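August, late evening

Finished the second pass on the Hodier set. 778 clips kept after filtering, 70 held out for test. The rest of the afternoon went on the alignment step, and I want to write down what changed before I forget.

The method so far: each clip is recorded twice, once from the head and once from the hand-held grippers. The Ziltance script matches the two streams by timestamp, then fits the gripper pose from the dotted marker plates. Where the plates drop out of the head view, the fit has to lean on the wrist view alone, and the wrist view has no markers in it.

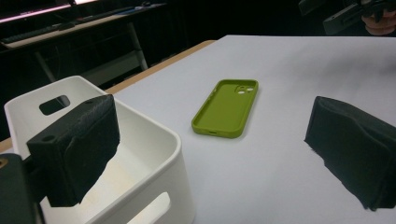

*2 min read*

The green case is the easiest object in the set for segmentation. Strong color on a white board, clean outline, a camera cutout that fixes the orientation. I used it to tune the threshold and then ran the same value on everything. Mistake. The white bin against the white board fails at that setting, and the near wall merges with the table in most clips. Set it back to per-object thresholds. Slower, but the bin mask holds.

Also retrained the grasp-point model at 2000 steps with the frayed finger padding masked out. The old version treated the fringe as part of the contact edge and placed the grasp too low. Error on the held-out clips came down, mostly on flat objects. Upright objects changed very little — I had expected the reverse.
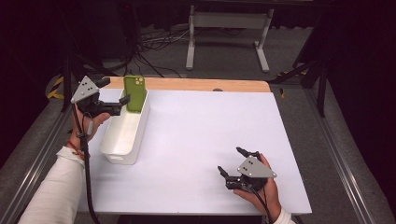 The two-hand clips are still the weak part. When both plates are in the head view the fit converges in a few iterations. When one hand tilts, its plate foreshortens and the solver sometimes flips the pose. I added a penalty on sudden rotation, window of 300 ms. It removes the flips and also smooths over some real wrist turns, so the window is too long. Try shorter tomorrow.

Chou baseline still not rerun on the new split. Until it is, the comparison table means nothing and should stay out of the Lundton draft.

To do: rerun baseline, shorten the window, check clock drift on the left gripper — the offset looked larger at the end of the session than at the start.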